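# Titance wrist kit for tabletop work

The Titance is a two-finger gripper with a small camera fixed at the wrist. Rusance builds it for teams that want to teach an arm simple jobs on a kitchen counter or a packing table. It is sold as one kit, and the price is 2,300 dollars without the arm.

In the kit you find:

- gripper body with two flat black fingers
- wrist camera with its bracket
- 4 spare finger pads
- cable set, length 3 m
- printed setup guide

The camera looks down past the fingers, so the operator sees the tips and the work surface at the same time. For appliances with a switch or an emergency stop on the side panel, we advise you to approach slowly and to keep the fingers open until the arm has stopped.

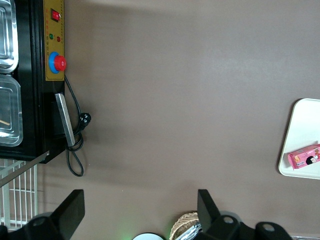 Kibet Muriithi writes that his team in Rallville had the gripper running in one afternoon, but the guide should say more clearly which screws belong to the camera bracket. He would also like a longer cable, because on their arm the 3 m is only just enough.

We have changed the screw page in the guide. The longer cable is planned for December and will be sold separately.

**Service.** The finger pads wear with use. Please check them after around 3,000 grasps and change both sides together. Orders of 7 kits or more are prepared at our Mutiso workshop and need more time for delivery, so please write to us before you place such an order.

Prices valid from Jul 25, 2025. Shipping is not included.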